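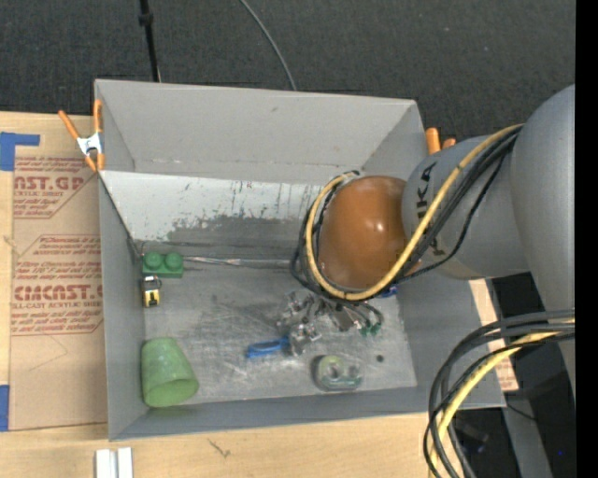
The KUKA arm reaching into our gray bin, with the green block, the padlock and the cup on the floor of it.

Project report: trying out the Stereneck picking kit
November 24, 2018

So for my project I got to spend the semester with the Stereneck kit, and I had way more fun than I expected! It's a software package plus a calibration routine that you add to an arm you already have, and it's supposed to get you picking mixed objects out of a bin without writing your own grasp planner. Astley sells it with a student license for 90 days, so that set my deadline for me.

Setup took me most of August (I was slow, the manual is fine). The part I'd warn other students about is the calibration. You have to touch the gripper to a bunch of points in the bin, and if the bin shifts even a little you start over. I started over a lot. Clamp yours at the corners before you do anything else, spring clamps with orange handles are what we have and they hold.

I picked the objects myself. I wanted things that would annoy the software, so there's a toy block with two studs, a little padlock, a light green cup you can see through and a clear thing shaped like a tape dispenser. The block was easy from day one. The cup and the clear one were awful, the planner kept aiming next to them, and I lost a whole week thinking my calibration was bad again when it was just the see-through material.

In the end I logged 2,452 grasp attempts. Stereneck wants at least 500 before you turn on the part that learns from your own tries, and I could tell the difference after that, mostly on the padlock. A reset of the bin cost me 60 seconds each time, which adds up when you're alone in the lab with a sandwich!

Stuff I didn't like: the log viewer freezes on long runs, the export only does one format, and the help pages still talk about the older version, Ayaaba, with different menu names. I also tried the Utport add-on for a second bin but ran out of license before I had numbers worth putting in here.

Would I use it again? Yes, for solid objects. For clear ones I'd want a different sensor first, and I've asked if I can borrow one next term.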